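New pads, new screws, same old kitchen table 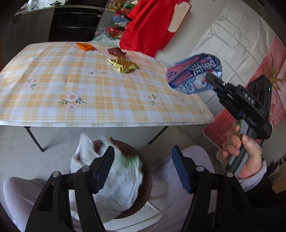 Snack wrappers, a lined bin and the pair of grippers, blue pads on the near one.

So the grippers got their July service in, um, October. I know. Sumeya Habte had been telling me for weeks that the left one was slipping on anything shiny, and I kept saying I'd get to it, and then it dropped the same foil wrapper twice in a row and I gave in.

The pads come first. They're the ribbed kind, and the ribs fill up with salt and crumbs faster than you'd believe (guess what we pick up all day!). I used to scrub them with dish soap and an old toothbrush. It works, but if you put them back damp they creep on the bracket, so now I leave them out for 24 hours and fit the spare set while I wait.

Then the screws. Snug them by hand, close the fingers all the way, look at whether the pads meet flat, and only then tighten. I did it the other way around for ages and wondered why one side always wore down at the top – Hülya Çetinkaya spotted it in two seconds, which was a little annoying.

Last is the camera on top. I wipe the lenses with a dry cloth, wait for the green light, and run 40 open-and-close cycles before I touch a wrapper. If the zero has drifted I redo it from fully open. The Trameso notes say fully closed, but mine never settles that way and I've stopped arguing with it.

I still have a faint click in the right one near the handle joint. It doesn't seem to hurt anything, so it's waiting until the new bushings get here from Granstead. If you've had the same click and fixed it without taking the whole handle apart, please tell me how!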